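# Jacket-folding class fills up in Clevitport, but does the hood trick save any room?

CLEVITPORT — A free Thursday evening class on packing away winter coats has a waiting list, and its organizers say a bulky hooded jacket can be put away in four folds. Color this reporter unconvinced.

The method, taught by Imani Nyanda, starts on a bed. The jacket goes down flat with the hood toward the far side, sleeves out, front closed. The sleeves come in across the chest one at a time, and the hood is folded down last.
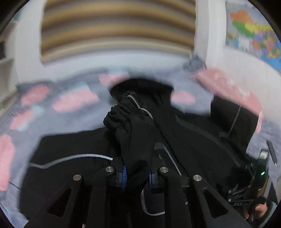 Nyanda says most people skip the sleeves and just roll the whole thing up from the hem. "Then the cuff ends up in the middle and you get a lump," she said. Maybe so. A lump in a closet bin has never kept anyone in this town up at night.

The bigger claim is that folding along the seams protects the reflective piping found on many winter jackets. Nyanda offered no test results for that. Imad Semaan, who runs a coat repair counter on Kassab Street, said he sees far more broken zippers than cracked piping, and that he blames washing for most of it. 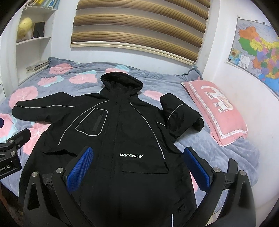
Semaan does agree on one point: pockets should be emptied and zipped before a coat is stored. He didn't think it took a class to learn that.

Attendees were kinder. Hadi Darwish said he had gotten three coats into a drawer that used to hold two — though he conceded he had also taken out a blanket.

The class is free for now. Nyanda plans to add a second session in January, with boots and snow pants, and may charge for it. She hasn't set a price. Sign-up is at the front desk of the Clevitport library, and students are asked to bring their own jacket.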